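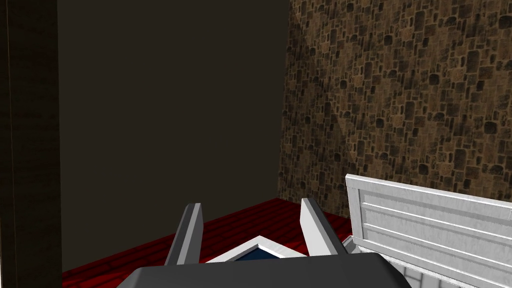

Progress report to Laso
Simulated gripper comparison, second reporting period
Prepared by Pramila Mishra
22 March 2020

This report covers the work done since our February update. The grant pays for a comparison of two gripper designs and two arm controllers in simulation, before any hardware is bought. All of the work below was done in the simulator. No physical trials took place in this period and none were planned.

Where the work stands

The two gripper models are finished. The Tapia is a two-finger gripper with long, straight fingers. The Grirero is also two-fingered but has shorter fingers and a softer contact surface. We built both from the dimension sheets we were given and had Umesh Negi check the joint limits against those sheets. He found one error, in the Grirero wrist offset, and it was corrected before any scored runs were made.

The controllers are the position controller we have used since the start of the project and Priltier, which adds a force limit at the fingers. Priltier took longer to set up than we had budgeted for. Its default settings assume a faster update rate than our simulator runs at, and the arm shook at low speeds until Ilango Devadiga rewrote the timing section. That cost us 12 working days. We have made up part of the delay by dropping the second lighting condition, as agreed with your office.

Trials completed

We planned 800 scored reach-and-grasp attempts, divided equally among the four pairings of gripper and controller. All of them have been run. An attempt counts as a success if the gripper closes on the target, lifts it clear of the floor and holds it until the timer ends. Anything dropped on the way up is a failure, even if it was gripped well to begin with.

The best pairing was Tapia with Priltier, at 77 percent. The other three came in lower, and the order among them changed depending on which targets were included, so I would not read much into it yet. Archana Nishad is rerunning the analysis with the targets weighted equally and will have a table for the next report.

Targets on open floor gave little trouble to any of the pairings. The failures were mostly close to other objects. With a target beside a crate or against a wall, the open fingers need more side room than the planner allows for, and the outside finger touches the neighboring object before the gripper is low enough to close. The position controller keeps pushing when this happens. Priltier stops, which is safer, but then the attempt usually times out.

We tried two fixes. The first was to close the fingers partway before coming down. It helped with narrow targets and made things worse with wide ones. The second was to turn the wrist so that the fingers open parallel to the obstacle. This worked better, and we intend to make it the default for the next block of runs. It does mean the planner has to know where the obstacle is before the arm starts down — at present it often does not.

Camera placement

The work plan asked us to compare camera positions as well. A view close to the gripper is good for the last part of a reach. The palm housing can cover a good deal of a low target, though, and the planner then has to work from whatever part of the rim it can still see. A view from farther back on the robot takes in much more of the room, but the robot's own casing fills part of the picture and the gripper is small in it. When the body leans, that view tilts with it, and doors, windows and shutters all come out at an angle.

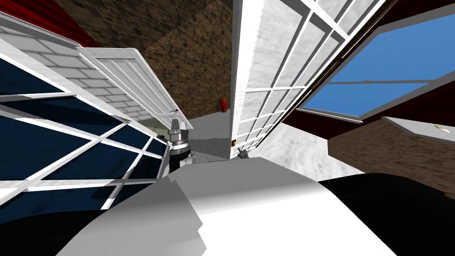 Rekha Katiyar wrote back on the draft of this section that the tilt should be corrected in software before anyone compares camera positions, or the body view will look worse than it is. She also asked whether the planner could use both views together and switch between them partway through a reach.

I agree with the first point and have added the correction to the list of tasks below. On the second, we have not tested switching. It would need a rule for when to change over, and I would prefer to settle the single-view results first. If there is time left at the end of the next period we will run a small test and report it separately.

Problems and changes

One batch of runs had to be thrown out and repeated. A settings file had been copied from an earlier test and set the floor friction too low, so targets slid away when touched. Umesh has added a check that compares the settings with the approved list and stops the batch if anything differs.

Spending is in line with the budget apart from computing time, which is over because of the repeated batch. We can cover this from the travel line, which has not been used. Please confirm in writing that the transfer is acceptable.

Work for the next period

Make the wrist turn the default and rerun the close-quarters targets with all four pairings.

Add tilt correction to the body camera and repeat the camera comparison.

Deliver the equal-weight results table (Archana Nishad).

Write up the Priltier timing changes so that they can be reused (Ilango Devadiga).

We expect the reruns to take 14 days of computing time. A decision on which gripper to buy should wait until they are in. The two suppliers' quotes are on file with me and can be sent on request.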